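I keep a folder of workshop tips I've clipped, saved or been told at a counter, and every May I go through it and throw most of them out. What follows is the part on small files and how to keep them. I've tried all of it. Some of it works.

## Chalk

The old advice is to rub chalk into the teeth before filing aluminum or brass so the swarf won't stick. I expected nothing from this and I was wrong about half of it. On aluminum it helps a lot. On brass I couldn't tell a chalked file from a plain one, and I tried the same edge both ways on the same scrap. On steel, don't bother.

Plain blackboard chalk, by the way. Allness sells a "file conditioning stick" that leaves the same white dust on my bench and costs a good deal more.

## Cleaning the teeth

- A file card is fine on big files. On needle files it's too coarse and mostly skates over the top.
- A scrap of soft brass pushed along the grooves does better. The teeth cut little notches in the brass and after that it fits.
- A stiff toothbrush gets wood dust out. It won't shift metal.
- Vinegar overnight "to sharpen" – I've done this twice. The rusty file came out cleaner and cut somewhat better. The merely dull one came out dull. Rinse with baking soda and water, dry it right away, and oil it lightly, or you'll have a rusty file by morning.

## Handles

Bare needle files are miserable to hold for longer than 20 minutes. I'd written off rubber grips as a way to charge extra, but my hand cramps less with them and I can push without the thing twisting.

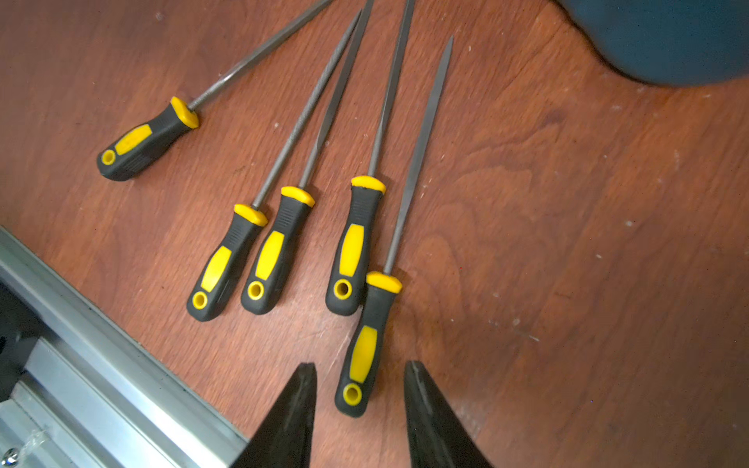

*Needle files with black-and-yellow rubberized handles.*

What I don't buy is the claim that a fat handle gives you "control." It gives you comfort. If you're rounding over an edge that should be flat, a new handle won't fix it. Slow down, lift on the back stroke, and look at the work more often.

One real complaint about matching grips is that every file in the set looks the same from the butt end. A dab of nail polish in a different color on each one sorts that out, and it lasts longer than the paper labels Kokkonen includes with theirs. Mine fell off as soon as oil got near them.

## Storage

People will tell you that files rattling against each other go dull. I believe this one. The steel is hard and so are the teeth, and hard teeth chip. I'm less convinced you need a special roll for them.

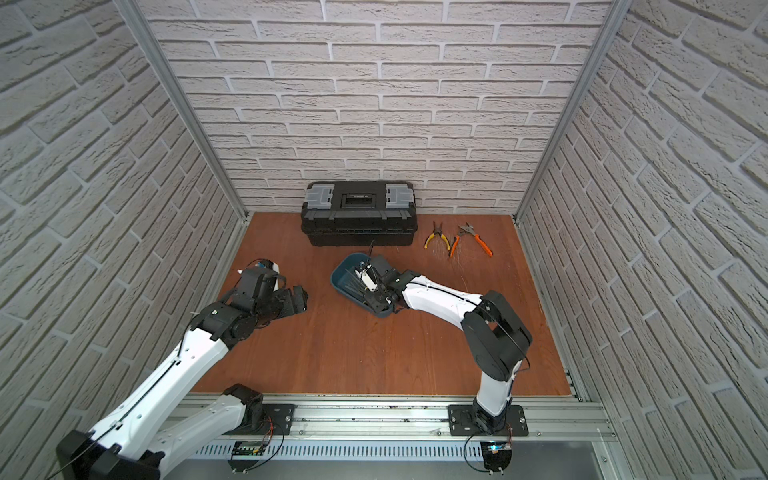
A lidded box is good enough if you keep the files from touching. I've used an offcut of pipe insulation slit lengthwise, and a block of scrap pine with 2 rows of holes drilled in it. The pine is better. The Flostham canvas roll I paid 39 dollars for soaks up oil and holds on to grit, and I've gone back to the block.

As for rust, the packets of silica gel saved from shoe boxes are probably full of moisture before you ever put them in. Dry them in a low oven first or skip them. A wipe with an oily rag does more. Camphor blocks I can't speak to – I tried one, the box smelled like an attic, and I saw no difference by the end of winter.

## Still undecided

Ender's catalog says to break in a new file on brass before it touches steel. It sounds sensible and I do it, but I've never run one file each way long enough to know. If I get around to it I'll add the result under the chalk section.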